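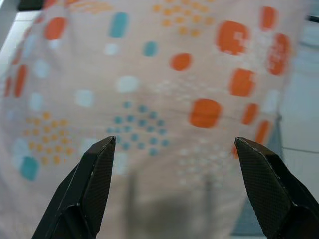

A written comment on the February version of these notes objected that they have too many rules in them. An arm with a force limit, it said, cannot do much harm to a piece of cloth, and a lab that writes down how to approach a bedsheet will soon be writing down how to open a door.

The objection is fair for the old section 3, which has been cut. It does not hold for the rest. A force limit bounds the load at the wrist or the joint. It places no bound on the pull between two fingers closed on thin fabric, and it has no bearing on whether two operators on two shifts run the same task the same way. Most of what follows concerns the second point.

Manipulation Practice, Unit 6
Working rules for two-arm handling of cloth
Flollville, May 2022

6.1 Scope

The unit covers parallel two-finger grippers on a two-arm platform, working on woven or knitted sheet goods laid over a support. It does not cover suction, needle grippers or garments with zippers. Rigid parts are in Unit 4, mixed bins in Unit 7.

The rules come from the Cudura practice sheet, revised here after the Liden exercises. Where the two differ, follow this handout. Where your site has its own safety rules, those come first.

6.2 Terms

Shall: required. A run that breaks a "shall" is marked invalid and kept.
Should: expected. A departure is allowed if written in the run sheet before the run starts.
Approach pose: the last pose at which the gripper is clear of the cloth.
Contact pose: the first pose at which a fingertip touches the cloth.
Free edge: any edge of the cloth not held down by its own weight or by a gripper.
Support: whatever the cloth is lying on.

Students often mix up approach pose and grasp pose. The grasp pose is taken with the fingers closed and comes later. Contact pose sits between the two, and on thin cloth the gap between contact and grasp can be long.

6.3 Before the run

a) The operator shall check both grippers for full opening and full closing with no cloth present.
b) The finger faces shall be inspected for burrs and stuck thread. A textured face holds thread better than a flat one and should be brushed out between sets.
c) The cloth shall be identified in the run sheet by its label number and by print. "Pink sheet" is not enough if the rack has two pink sheets.
d) Loose items within reach of either arm should be removed or listed.
e) The stop button shall be pressed and reset once at the start of each shift.
f) Wrist camera exposure shall be set with the cloth in view. Setting it on a bare support gives a washed-out print later.

Item (f) was added after a Liden set of 47 runs had to be relabeled by hand.

6.4 Approach and contact

The approach shall be made with the fingers open. For a top grasp, the opening should be set wide enough to gather a fold between the tips, and the speed below the approach pose shall not exceed 20 mm per second. Speed above the approach pose is left to the site.

Thin cloth is a poor target for depth sensing at short range. It sags, it lets shading through from behind, and a wrist camera that has cloth across most of its view loses its reference to the support. Operators should take the height of the support from the head camera or from a touch-off point, then keep that height for the whole set. A new touch-off is needed whenever the support is moved.

A busy print helps feature tracking and hurts edge finding. Repeated motifs of similar size and color get matched to the wrong neighbor, and the tracker then reports a slip that did not happen. For printed cloth, a slip flag shall be confirmed on video before it is counted.

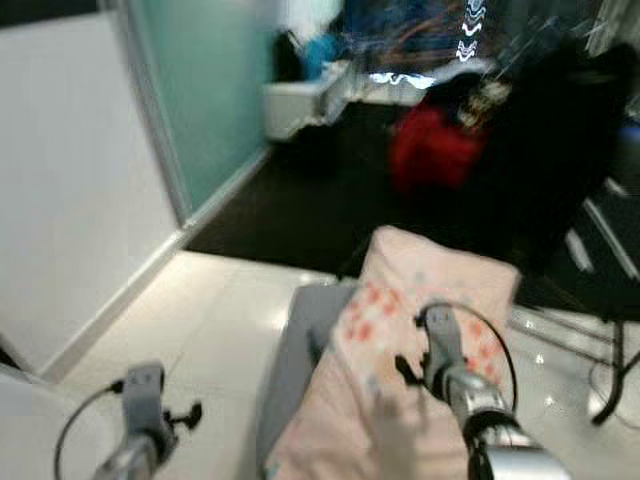
Contact by one arm changes the cloth for the other. Once a fingertip bears on the sheet, the free edges move, and any target computed for the second arm before that moment is out of date. The second arm shall therefore hold at or above its approach pose until the target has been computed again. The starting layout matters as well: with the sheet draped over a raised support, its far edge folded up in a ridge and its near part hanging, a press by the right gripper on the right half may draw in slack from either side. The run sheet should say which arm touches first and on which half, in this case right arm, right half. Cable routing goes on the same line of the sheet. Both grippers carry a black cable in a loose loop, and a loop of that kind shall be checked over the full range of wrist rotation, with the sheet in place, before the first recorded run.

6.5 Holding and moving

Closing force should start at the lowest setting that lifts the fold and go up one step at a time. Record the setting used. Where both arms hold the sheet, the distance between the grippers shall stay under the flat distance between the two grasp points – measured along the cloth, with the slack taken out. On the Kelmendi test sheet the flat distance is 330 mm for the short grasp. Other sheets shall be measured.

If one grasp is lost, the other arm shall stop and hold. It should not chase the free corner. Regrasping counts as a new attempt and takes a new line in the run sheet.

6.6 Surroundings

Floor cables inside the walking path should be covered or taped. Chairs, stands and bags may stay in the room if they are outside the reach of both arms with the cloth fully extended. Reach is to be worked out from the cloth edge, a point missed in many of the layout drawings handed in for Unit 5. Glossy floors give bright highlights in the head camera, and these move when the robot moves. Either mask the floor region or note it.

6.7 Records

Keep every run, valid or invalid. The Cudura set used in class has 126 runs, including those with an early stop. Removing them raises the success rate and makes it useless for comparison.

The minimum entry is: sheet label, support height, first arm, contact half, closing step, outcome, operator initials. Outcome is one of held, lost, stopped. "Partly held" was dropped in February – operators did not agree on its meaning – and should not be used in coursework.

6.8 Work for next session

Rewrite rule 6.4 on the second arm so that it covers a three-arm cell. One page at most. State which of your sentences are "shall" and which are "should", and bring a blank run sheet that matches.

Reading: Cudura practice sheet, parts 2 and 5. Skip the appendix on towels.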